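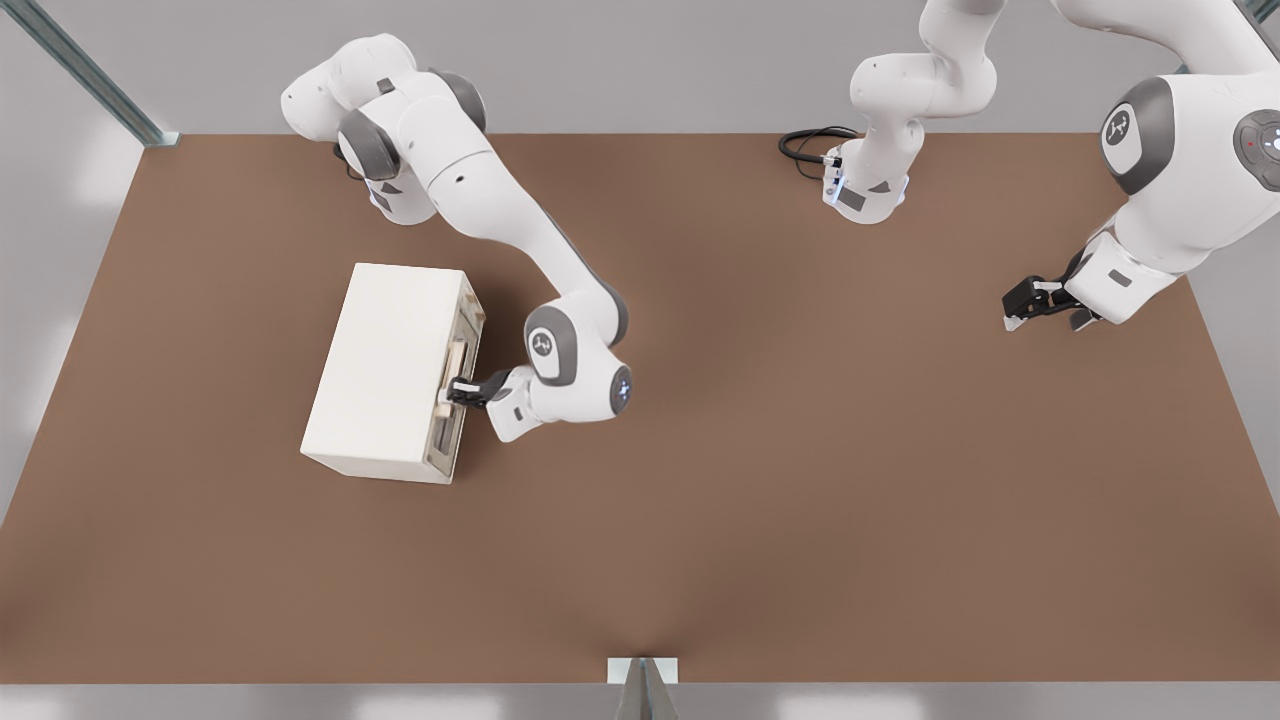 Right, 3 months into learning to bake bread at home and I have Opinions, so settle in

First one. Everyone bangs on about sourdough but a plain white tin loaf is where I should have started. My first starter smelt of nail varnish and lived on the windowsill like a sulky teenager. Binned it in August, no regrets

Second, flour. I was buying whatever was cheapest, then Nigel Bloxham from two doors down gave me half a bag of the strong stuff from the mill shop at Notham and oh my days. Same recipe, same oven, twice the height!!

Also please weigh your water. I used the jug for weeks and kept wondering why the dough was soup

Roya asked about salt. I do 10g to 500g flour, she does less and says mine tastes like the seaside. We are still friends (just)

Current routine: mix before the school run, fold it when I get in, shape after lunch, bake at teatime. Kitchen's freezing so it all takes longer than the book says

Cost me £3 for a second-hand tin off the market and it's better than the fancy one I got for Christmas. Bit of rust on the corner, don't care

Next up is rye. Vesna says hers came out like a doorstop so if anyone's got a recipe that works with a rubbish oven, send it over please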